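门槛压条不该最后才选

地面交接处的做法，往往决定一套房子耐不耐看。

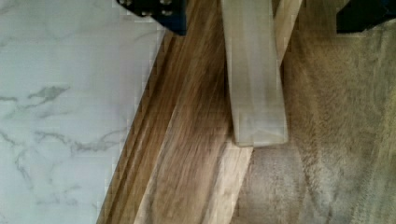
一、三种材料，一条线

白色仿大理石纹地砖、中棕色木质压条、地毯，三者在一条直线上相接，这在住宅里极常见。常见不等于容易。地砖是硬质面层，尺寸稳定；地毯受压回弹，边缘会松；木材随湿度胀缩。三者的公差要求不同，误差最后都由压条吸收。

多数装修清单把压条列在末尾，与踢脚线、密封胶归为一类，按米计价，现场裁切。我认为这个顺序是错的。压条的截面应在铺砖之前确定，砖面完成标高据此反推。先铺砖后配条，只能在现成型材里找一个勉强合适的高差。

二、高差

我的标准是砖面与压条顶面高差不超过3毫米。超过这个数，脚底有感觉，吸尘器的轮子也会卡。地毯一侧可以放宽，毯面受压后会下沉，但压条边缘须倒角，直角边容易磨损毯边。

砖侧宜用带台阶的截面，唇边压住砖口，切割面的细小崩边随之遮住。代价是台阶处的凹槽会积灰，清洁时要用窄毛刷顺槽方向走，湿拖把只会把灰推进去。

三、颜色

Ferovik的展厅习惯推荐与地砖同色的压条，理由是视觉连续。我不同意。冷白砖面配浅灰条，灰纹与条的边界混在一起，交接处显得含糊。暖色木纹条把两个区域分开，走到门口时眼睛先得到提示。木纹顺长度方向，深浅相间，轻微划痕也不显眼。

四、维护

木质压条安装后应静置24小时再走人。Clarnotau公寓楼的走廊门口，我每年1月检查一次，主要看毯边是否脱钩、木条端部是否翘起。端部翘起的多半是胶没有打到头，补胶压实即可，不必整条更换。

木条表面若有未封漆的部位，应补一道清漆，切割端头同样处理。

2022年5月31日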